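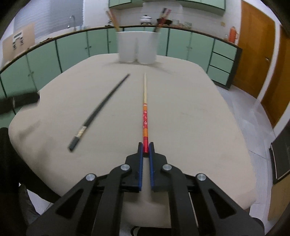
Grarker Hand Gripper

The Grarker is a hand-held gripper sold by Ellus for recording manual tasks used in robot training. It was designed by Nikola Makowska and Bogdan Sadowski and went on sale in February as the third product in the Misel line.

Design

Two black fingers carry replaceable blue pads. The arms are flat plates with triangular and elongated cut-outs, joined by round bolts at the pivot points. The pads can close on thin items such as a single chopstick. A camera looks out over the fingers toward the work.

Kit and service

The standard kit costs $1,525 and includes 3 sets of pads. Ellus also offers a recording service, in which its own staff carry out household tasks with the tool. The smallest order is 3,000 recordings.

Reception

Reviewer Eleni Berisha praised the grip on narrow objects but found the pads slow to change.

See also

Tokarz
Misel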